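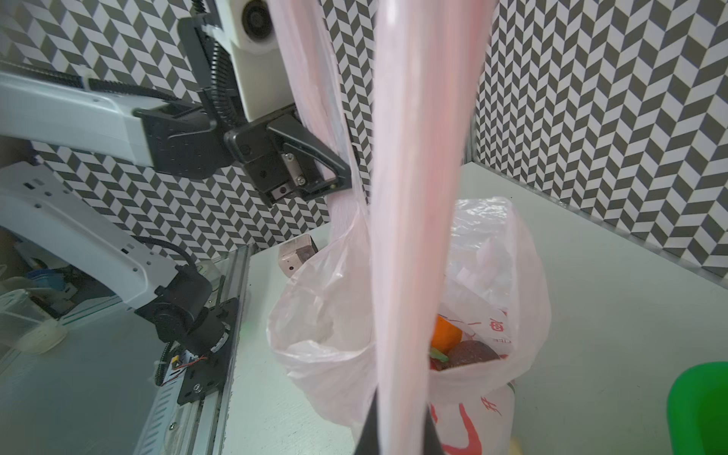
Does anyone know if Losden is getting a second season with English subtitles?

Erdal said in the spring recap thread that the subtitle group is finishing season one first, then starting on season two in September. Episode 40 is the last one of season one.

Posted by vlasta_m
Thanks. I'm on episode 31 and didn't want to get to the end and be stuck. Is the Guserora wedding story finished by 40, or does it carry over?

Posted by trukside_fan
It carries over. Don't read the episode list on the wiki if you want to avoid spoilers, the titles give it away.

Posted by Hatice K.
I would say it's finished. The wedding gets called off in 38 and the last two episodes are all about the father's will and the hotel. What carries over is who sent the letter, and that is a separate story.

Posted by trukside_fan
The letter is the reason the wedding is off, so I count it as the same story. Selin even says so to her aunt in the kitchen.

Posted by Hatice K.
She says she thinks so. She had only read the first page at that point. Kerem has the second page in his coat until the finale.

Posted by vlasta_m
OK, I asked for that one. Please stop there.

Posted by Erdal Tokgöz
Update on the subtitles, so people don't have to ask again. Hacer Gökçe is translating and Þórey Bisgaard is checking the timing. Episodes 1 to 36 are done. 37 is with Þórey now. We had to redo 35 because the TV version and the online version are cut differently, and the lines were out of step after the first ad break. If you downloaded 35 before September 10, 2018, please get the new file. 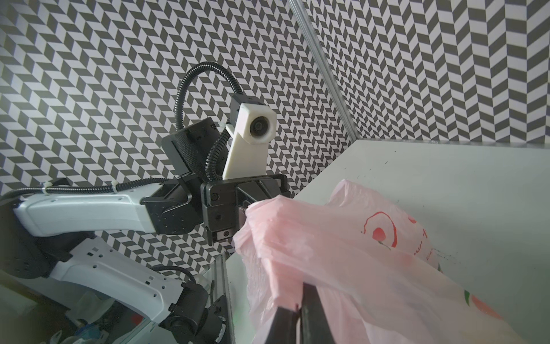 Gripper and bag, side view

Posted by marsden_street
Does the new 35 still have the scene where the grandmother sells the boat? My copy goes straight from the harbor to the hospital.

Posted by Erdal Tokgöz
It's in the TV version only. The new subtitle file is timed for that one. If your copy skips the boat, you have the online cut and should keep the old file.

Posted by marsden_street
Got it. I think the online cut is better. That episode drags and the boat never comes up again.

Posted by Hatice K.
It comes up in 39, when he asks where the money came from. Without the boat scene that talk makes no sense.

Posted by marsden_street
Haven't seen 39 yet. Still think 35 is too long.

Posted by trukside_fan
Agree with Hatice on this one. Any word on when 37 will be up?

Posted by Erdal Tokgöz
When Þórey is done with it. I'll post the link in this thread.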